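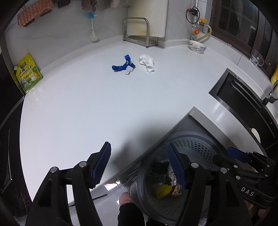 Which rules do you give people for cleaning tasks with hand-held grippers in real kitchens?
Posted in Good Practice, February 2025

I write a short rule sheet for persons who record with two hand-held grippers at home. The task is to put small litter from the counter into the bin. What must be on the sheet, and what can I leave to the person? I have now 2 pages and I fear that it is too long. Also, should food packages stay on the counter, or must it be cleared before?
Rodatness

We have 1,554 recordings of this kind, so I can share what we keep. Write down where the bin stands and do not move it during one recording. Let the finger pads open fully before you go near a tissue. Normal kitchen things can stay, I mean seasoning, cutting board, rags on the wall. If you clear everything, the robot will learn a kitchen in which no person cooks. Knives and glass we put away from the working area. Please also write a rule for feet, ours is closed shoes and it is the rule most often forgotten.
Sorcha Tosh

One page is enough. Wipe the pads after each 300 picks.
Koval

I agree with one page, but the wiping I would do more often if there is grease. Check also that no name or address can be read on the wrappers.
Branetti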